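4. Fitting the Haugen wall bracket and hanging the television

Read the whole of this section before you start. Two people are needed from step 6 onwards. The bracket and the plastic bag of fixings are packed in the upper tray of the box, under the card insert.

4.1 Choosing the position

The centre of the screen should be level with your eyes when you are sitting down, or slightly above. If the television is to go over a sideboard or a low cabinet, leave enough bare wall below it for a soundbar, even if you do not own one yet.

Do not fit the bracket directly above an open fire or a stove in regular use. A wall to one side of the chimney breast is suitable.

CAUTION: Cables and pipes often run straight up or down from sockets, switches and radiators. Check the wall with a cable and pipe detector before drilling.
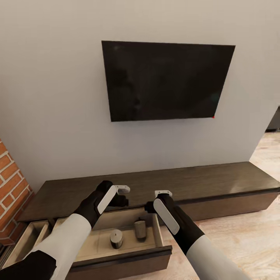 4.2 Fitting the wall plate

1. Hold the wall plate against the wall with the word TOP uppermost. Set it level and mark the four corner holes with a pencil.

2. Put the plate down and check the marks again with a spirit level. The plate allows only a small correction later (see 4.4).

3. Drill the holes. For brick or block, use a masonry bit and drill into the brick itself, keeping clear of the mortar joints. For a stud wall, at least two of the fixings must go into timber. Plasterboard alone will not hold the weight.

4. Brick and block only: clear the dust from the holes and push in the grey plugs until they are flush with the wall.

5. Screw the plate to the wall. Tighten the screws by hand, working from corner to corner. A power driver can strip the plugs.

Note: The fixings supplied are for brick, block and timber. For other walls, ask at a hardware shop for fixings suited to the wall and to the weight printed on the back of the television.

4.3 Hanging the television

6. Lay the television face down on a folded blanket. Screw the two rails to the back, using the spacers if the back panel is curved.

7. Plug in the aerial and HDMI leads now. The sockets are hard to reach once the set is on the wall.

8. With one person at each side, lift the television and hook the rails over the top lip of the wall plate. Lower it gently until both safety catches click.

9. Pull the bottom edge towards you. It should not come away from the plate. If it does, lift the set off and repeat step 8.

WARNING: Do not let go of the television until you have heard both catches.

4.4 Levelling and tilt

Turn the two levelling screws on top of the rails to raise or lower each side. Half a turn is usually enough. The screen can be tilted forward by up to 14 degrees - loosen the side knobs, set the angle, and tighten them again. Tilting helps if a window opposite causes reflections when the set is off or showing a dark picture.

4.5 After fitting

Check the wall screws again after 2 weeks, then once a year. Wipe the bracket with a dry cloth only.

To remove the television, pull both cords below the rails and swing the bottom edge outwards before lifting. Keep the spare spacers and the hex key with this guide. Replacement fixing bags can be ordered from the Endbridge parts desk under part number 168.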